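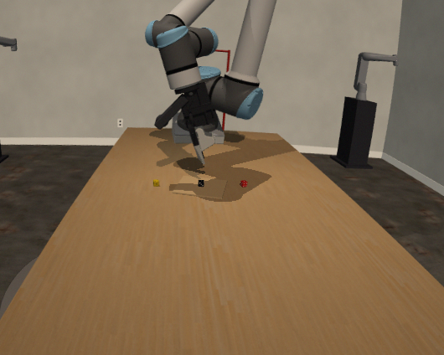

Lerance open day, 26th September: simulation demo

mkumsa
Went through the sim station at the Lerance open day. Arm on a long table, three dice-like cubes (yellow, black, red), parallel-jaw gripper coming down over the black one. They quoted 1354 sim runs before any hardware time. Anyone get the control rate?

fosley_fuad
Eldana Tefera told our group 40 Hz for the policy. Joint control runs faster, but she didn't give a figure.

hedegaard_m
I was told 60. Either way, rate matters less than contact modelling. Small cubes on a flat tabletop are an easy case.

mkumsa
Easy to grasp, sure. Picking the middle cube without knocking its neighbours is a fair test of approach angle.

hedegaard_m
With that spacing? The red one is the closer neighbour and there's still plenty of room. I'd want them touching before I called it a test.

tsehay_f
60 is the render rate, 40 is the policy. It was on the handout, second page. The afternoon session had 18 people around one monitor, so I'm not surprised it got muddled.

hedegaard_m
Fair enough, I stand corrected on the rate. Not on the cubes.

fosley_fuad
Does anyone have a scan of the handout? Mine stayed on the bus.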